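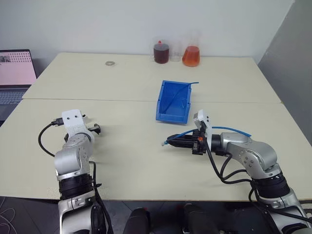

## 4. Calibración del medidor Plusora

Repita este procedimiento cada dos semanas, o cada 1.000 lecturas si el equipo se usa a diario. Necesitará la solución patrón Marikar y agua destilada.

1. Encienda el medidor y espere a que se apague el piloto ámbar.
2. Enjuague la sonda con agua destilada. Séquela con papel suave – sin frotar la punta.
3. Sumerja la sonda en la solución patrón hasta la marca.
4. Mantenga pulsado **CAL** hasta oír dos pitidos.
5. Anote el valor en la hoja de registro.

**Nota:** el patrón debe estar a 26 °C como máximo. Si la pantalla muestra `E2`, vuelva al paso 2.

**Precaución:** no devuelva al frasco la solución ya usada.

### 4.1 Cambio de sonda

La sonda Broltent dura casi 4.000 lecturas. Desconecte el cable antes de desenroscarla y calibre de nuevo al terminar.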